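3.2 Demonstration collection

All demonstrations were recorded on a two-arm cell set up at the Mellor site. The arms are mounted at the near side of a white table made from two panels, and each carries a two-finger parallel gripper. An operator drives both arms by remote control and sees the workspace only through the robot's head camera. We compared this mode with hand guiding, in which the operator holds the wrist and moves the arm directly. Hand guiding was quicker to learn, but two arms could not be guided at once by one person, and the operator's body often blocked the camera. It was kept for the single-arm baseline in Section 4 and is not used in the results below.

The task set, which we call Hunder, uses small household and toy objects placed in or near a shallow blue tray. Snack packets stay on the table as distractors and may be moved between episodes. Figure 2 gives two moments from the recordings. In (a) the left gripper is over the tray with its two green toy frogs, and a clear plastic cup is tilted near the gripper of the right arm, next to the pink bucket.
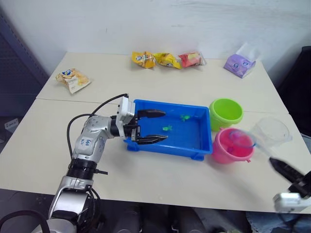 Operators were told to keep a steady pace and to finish a motion they had started even if they would have chosen a different one on reflection. Early recordings in June had many short reversals near the grasp, and the policy trained on them tended to stall above the object. After the instruction was changed, reversals became less common. Each operator completed 40 practice episodes before any data was kept.

An episode ends when the operator presses a foot switch. Episodes longer than 700 control steps were discarded. The final set has 2,000 episodes from 5 operators, stored in the Drarnance format with joint positions, gripper commands and camera streams on one clock. Failed grasps were kept if the operator recovered within the same episode.

The two arms are logged separately and carry their own action labels, so an idle arm still produces a full record. In (b) the fingers of the right gripper point down into the tray, while the left gripper is open and aimed toward the center of the table.
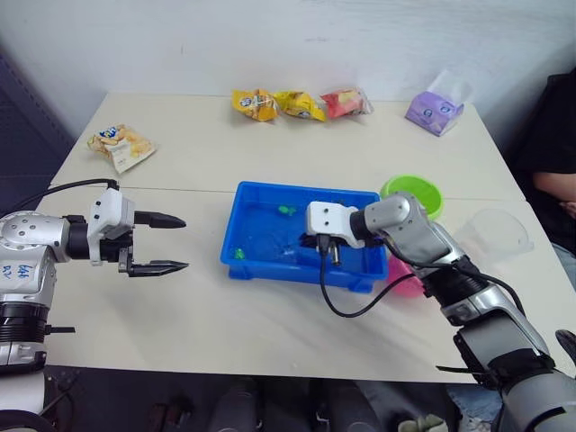 Why not remove the idle arm from the training data?
The policy has to learn when to hold an arm still. With idle segments removed, the Darkinia model moved both arms at all times and the grippers came close to each other over the tray.

Idle segments were therefore kept at full length, and no reweighting was applied between the left and right arms.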